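冷泡茶

冷泡茶，就是拿凉水慢慢泡出来的茶，不用烧水，也不用守着炉子。我写这个词条有点私心，我家从六月开始几乎天天喝它，喝到秋天还舍不得停！下面的内容一半是翻资料翻来的，一半是我自己泡坏了不少茶叶换来的，大家将就着看。

名称

叫法挺乱的。有人叫冷泡，有人叫冷萃，还有人干脆叫“冰茶”，不过冰茶多半是先用热水泡好再加冰，喝起来味道差得远。我个人习惯把全程不碰热水的才叫冷泡茶，先热水醒一下再放凉的，我叫它“半冷泡”（这个词是我自己瞎起的，别到处引用）。

原理

茶叶里的东西在水里溶出来的快慢不一样。氨基酸这类带鲜甜味的，凉水里也出得来；咖啡因和一部分茶多酚在低温下就慢得多，所以冷泡茶喝着不怎么苦，也不怎么涩。注意是“不怎么”，泡久了咖啡因照样有，我有一回晚上十点灌了两大杯，瞪着天花板到后半夜。香气也是另一种路子，热茶一揭盖满屋子香，冷泡的香要喝到嘴里才慢慢冒出来，花香型的乌龙尤其明显。

茶叶的选择

绿茶和轻发酵的乌龙最省心，白茶也好，就是出味慢，得多等一阵。红茶能泡，出来的汤偏甜，配柠檬片特别合适。熟普我试过两回，都不喜欢，总觉得闷闷的，但我朋友 Yara Qaisi 偏偏只喝这个，所以这事没法争。碎茶和茶包出味快，整叶的耐泡，茶汤也清亮些。

器具

其实没什么讲究，有盖子、好清洗就行。玻璃的不串味，塑料的轻，摔了也不心疼，但要看清楚是不是食品级的，用久了内壁容易挂茶渍，拿小苏打泡一泡再刷。我在家用大壶，出门用随行杯，大壶泡好了往杯子里一倒就走，方便得很。带滤网的壶当然更好，没有的话买几个茶袋也一样。

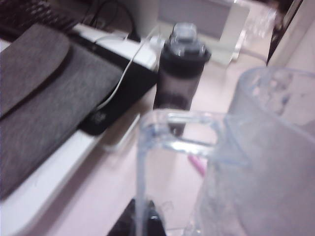 透明塑料壶，后方为一只带翻盖的深色杯子。

冲泡方法

我的比例是一升水配十克茶叶，口味重的再加一点。水用凉白开或者瓶装水，放冰箱冷藏，绿茶四小时，乌龙六小时，白茶可以过夜。到点了一定把茶叶捞出来，我偷懒没捞过，第二天那壶茶涩得像在嚼叶梗……赶时间的话，先用少量热水浸半分钟，再兑凉水，一个来小时就能喝，鲜味会差一点，但总比没有强。

泡过一轮的叶子还能不能再泡？能，不过第二道最好用热水，把剩下的味道逼出来，趁热喝掉。

保存与卫生

凉水不杀菌，这一点我要啰嗦几句。壶先洗净晾干，手别伸进去，泡的时候全程放冰箱，别搁在室温里过夜，夏天尤其不行。泡好以后当天喝完最好，最迟不要超过二十四小时。闻着发酸、看着发浑，就倒掉，一壶茶而已。肠胃弱的人少喝冰的，拿出来回一回温再喝也挺好，香气反而更足。

变化喝法

加薄荷叶、黄瓜片、桃子块都行，水果要等茶泡好了再放，一起泡容易坏。Etornam Acheampong 教过我一招，用冷泡茉莉花茶兑一半气泡水，杯口挤一点青柠，我现在请客都端这个。蜂蜜在凉水里化不开，先拿一勺温水调匀了再倒进去。

另见：冰茶、茉莉花茶、乌龙茶、冷萃咖啡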